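### 3.2 Data collection by the student teams

The course project ran at Rillau from April, with three teams sharing one hand-held gripper and a single charger. Each team had to record 200 attempts at taking a bottle from a two-tier rack and putting it back. Most managed this. The Kotomum team recorded rather more, having misread the handout, and we kept the lot: 823 attempts in all went into training.
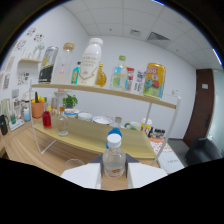
Clear plastic and glass were left in on purpose, against the wishes of everyone who had to label them. Teams were free to restock the rack as they pleased, and did so with whatever was in the kitchen - the Cruickshank group favoured drinks they intended to finish later. An attempt counted as failed if a neighbouring item fell over (Figure 2).

**Figure 2.** A bottle held between the gripper fingers, with the stocked rack behind.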